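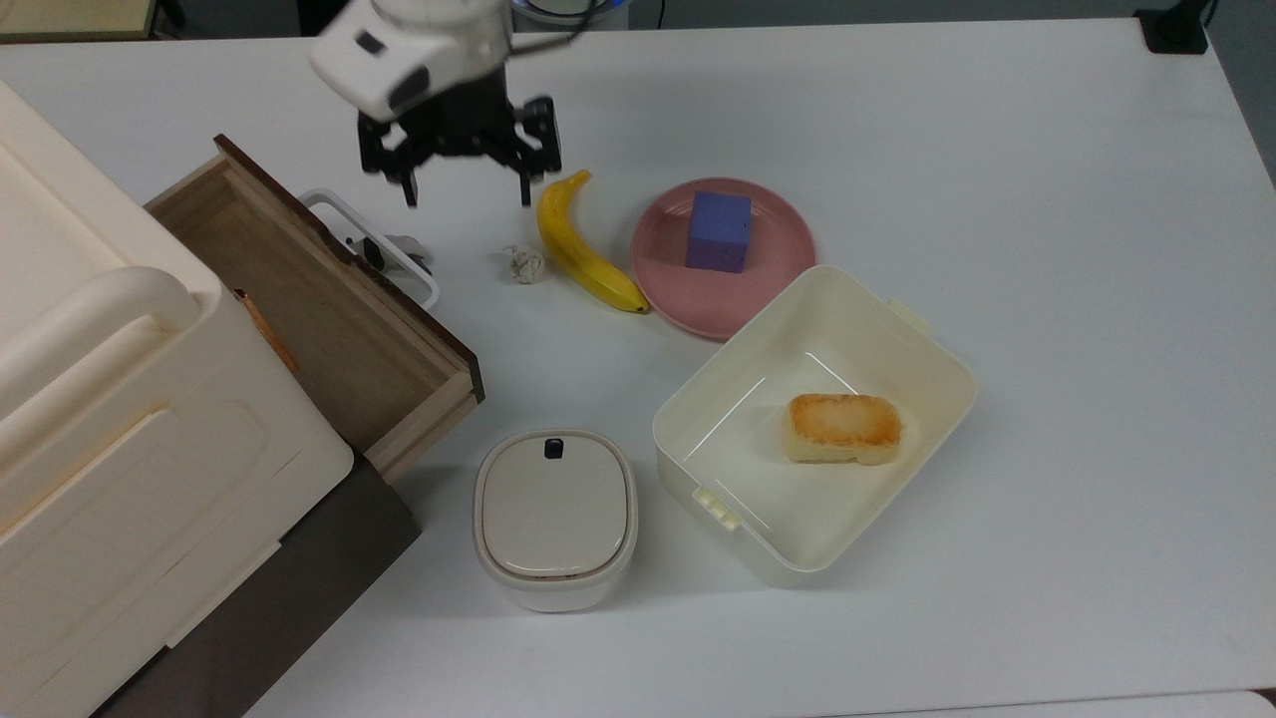
Furniture supplier Szczepańska has revised the drawer specification for its Orkia range of small storage units, following a review of returns carried out in November. The change affects 33 product codes and applies to orders placed after January 13, 2021. Units in the range will continue to pair a dark front panel with paler side walls, a combination also found on the open wooden drawer in the photo, where the bottom is a mid-brown with a visible grain. Existing stock will be sold through at the current list price.

Under the revised specification, the drawer bottom is held in a groove on all four sides. The previous version used a groove on three sides and pins at the back, which allowed the panel to sag under sustained load. Of the 414 returns examined, most concerned the rear edge of the bottom panel. Damage to fronts and handles accounted for a small share and has not led to any change.

The company has also altered its test routine. Each sample drawer is now opened and closed 900 times with a distributed load of 3 kg, then measured at the centre of the bottom panel. The earlier routine used the same load but stopped at roughly half that number of cycles. Samples are conditioned at room temperature before testing.

"The groove adds one machining step and no new parts," said Irena Stępień, product manager for the range. "Outside dimensions are the same, so replacement drawers will fit older units."

Runners are still supplied by Tromeo. The surface finish, a water-based lacquer from Nullon, is also unchanged, and care instructions remain as printed on the leaflet packed with each unit.

Retailers holding units made to the earlier specification do not need to return them. Replacement drawers can be ordered under the existing part numbers, with the suffix B added for the new version.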